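3. Prizes and the author biography

Self-published crime writers tend to put their awards first. In the author pages we collected, a prize was often named before the plot of the book was mentioned at all. 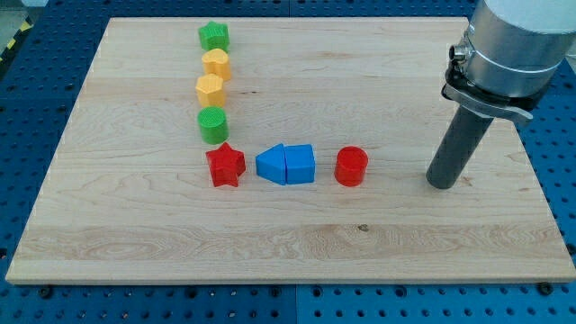 Figure 2. Plastic shape blocks on a wooden board, among them a green star and a yellow heart.

The sample consists of 60 author pages, all for writers of suspense or crime fiction who publish without a large house behind them. Pages were saved as plain text and read in full by both coders. Where a writer kept more than one page, we took the one linked from the back matter of the most recent book. Pages last updated before October of the previous year were left out.

We marked every sentence as belonging to one of 3 types: a claim about the book, a claim about the writer, or a claim about readers. Award sentences were hard to place. "Silver medal winner" is grammatically about the book, but on many pages the subject of the sentence is the author, and the title comes later or is missing. We coded by grammatical subject and kept a note of the doubtful cases.

The page for the Halliday novels shows the usual order. It opens with a medal, goes on to a list of earlier titles, and then gives the writer's degree and home town. The plot appears in the fourth paragraph. The Jonik series page does much the same, except that the degree is replaced by a former job in a county court. Readers of legal suspense seem to be expected to value this more highly, and Selvanayagam's interviews with book club members support that reading.

Degrees in writing or literature were named mainly by authors with fewer than three books. Those with a longer list usually dropped the degree and kept the prize. We take this to mean that the degree stands in for a record of published work until such a record exists. Nusrat Selvanayagam has argued a similar point for poetry pamphlets, although her writers were mostly published by small presses with an editor who also wrote the biography.

Length was a further difficulty. The retailer Grustel limits the biography field to 1000 characters, and Zestulo sets no limit. Several authors used the same text on both sites, so that the Grustel version stopped in the middle of the paragraph on education. We counted these as a single page and used the longer text. Place of residence was nearly always the last item in the complete versions, often joined to a spouse or a dog, and it was therefore the item most often lost when the text was shortened.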